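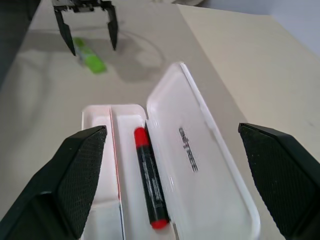 Open deli pen case between the textured fingers of one Grotoneck gripper, with the second gripper behind it.

Grotoneck is a two-armed tabletop robot put together over several winters at Welia, a shared workshop, by the hobby builder Wanting Feng and a changing group of members. It is best known among amateur builders for its pen case routine, in which the arms work with ordinary school supplies on a plain table — a modest-sounding job that took up far more evenings than anyone had planned for.

Background

Feng began with a single arm, called Prellora, which could pick up a marker but had no way of steadying whatever the marker was meant to go into. The second arm was added one December, and the pair was given its present name soon afterward. Members usually met on Tuesday nights, and the workshop log for the first season lists 257 practice runs, many of them with a short and rather grumpy note in the margin.

Design

The two arms face each other across the table, and each ends in a gripper with two black fingers. The finger pads are textured, which helps a good deal with smooth plastic, and their shape follows a pattern drawn by Antoniuk, an early member who also wrote the first control program.

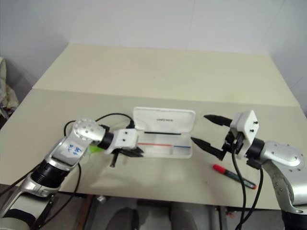

Sharing the work between the arms was the part Feng enjoyed most and wrote about at greatest length. One gripper takes hold of the case by its edge while the other stays open and free for the lid or for a marker, and the two can trade jobs when the case is turned around. Cables were left on the outside of the arms so that they could be changed quickly — a habit kept in all later versions. The second season's log runs to 615 entries.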